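Delthorpe Round Table Top, Taupe

Wernier Furniture > Tables and desks > Table tops > Delthorpe

Product code: DT-1000-TP
Colour: Taupe (also made in Chalk and Slate)
Finish: Smooth matt
Availability: In stock. Orders placed today leave us from 22nd October.

The Delthorpe is a round table top for kitchens, canteens and small meeting rooms. It is sold on its own, so you can put it on a base you already have or choose one of the Moroz pedestals listed further down. The colour is a warm greyish brown, the same all over, with no pattern or grain printed on it.

We brought in the matt finish in February after customers asked for something that didn't throw back the ceiling lights. It replaces the satin version, which is no longer made. If you are adding to an older set, please order a colour sample first – the two finishes do not look the same side by side.

Size and weight

Diameter: 1000 mm
Weight: 14 kg
Seats: up to four
Edge: rounded over, same colour as the top
Fixing holes: pre-drilled for the Moroz base, pilot holes only
Guarantee: 3 years

Fitting

The top comes with eight screws and a paper template for bases with a different hole pattern. Lay the top face down on a blanket or the packing sheet, centre the base and mark through the plate before drilling. Do not drill deeper than the line shown on the template. Tighten the screws by hand. A power driver set too high can strip the holes, and this is not covered by the guarantee.

One person can manage the fitting, but turning the finished table upright is easier with two.

Cleaning

Pick up scraps of paper and brush off crumbs before you wipe. Light bits show up clearly on the taupe, so it is easy to see what you have missed. Use a soft cloth wrung out in warm water with a little washing-up liquid, then go over it again with plain water and dry it. Don't use cream cleaner, wire wool or the green side of a sponge. They will leave shiny patches on the matt surface which can't be polished out.

Tea and coffee should be wiped up the same day. Biro usually comes off with a damp cloth if you catch it early. For anything stubborn we sell Trusasik surface cleaner in a spray bottle, and it can be used on all three colours.

Hot pans need a mat. The surface is rated to 70°C, which is fine for mugs and warm plates.

Bases that fit

Moroz single pedestal, black
Moroz single pedestal, white
Moroz folding base, black (not suitable if the table will be moved every day)

Delivery and returns

Tops are sent flat in a double-walled box with corner blocks. Please open the box and check the edge all the way round before signing. Marks reported later are harder for us to claim for, though we will still look at them. Unused tops can be sent back within 14 days in the original box. Drilled tops can't be returned.

Customer comments

"Bought for the staff room. Good size, doesn't glare under the strip lights. Took a star off because the template had got torn in the box." – Magnus Pringle

"Nice plain colour. You do notice crumbs on it, but it wipes down quickly. The delivery driver was early." – Henrique Nogueira

Questions about sizes or bases can be sent through the contact form. Please give the product code and, for other makers' bases, the width of the fixing plate. 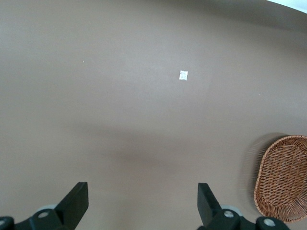 Taupe matt surface with a small square of white paper on it.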